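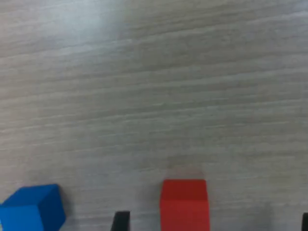

Does a town's rainy day fund count as income in the year it gets spent?
It depends on the books you're reading, but in ours a draw from reserves is listed as a transfer, on its own line below the taxes and fees.

Makis Deligiannis
Thanks for having me, everyone! I've been going through the Takcombe budget (all 10 pages of it – my tea went cold) and saw $600 moved over in July. Should I add it to revenue when I work out the deficit?
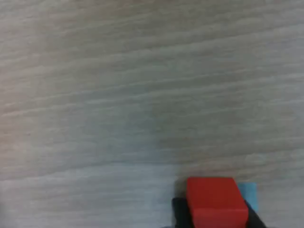
Takcombe Town Finance Help Desk

Helju Mägi
Welcome, Makis! Leave it out, dear. The deficit is what the town spent less what it took in, and savings were already the town's money. Add the transfer and the gap looks smaller than it is. I made the same mistake my first year and had to redo the whole sheet, bless me.

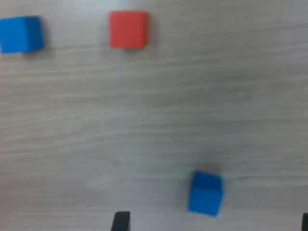 The transfer does belong in the cash summary, though, so keep it handy for page 9.

Ramil Samonte
What Helju said. I think ours was $788 one year, or maybe that was the road account.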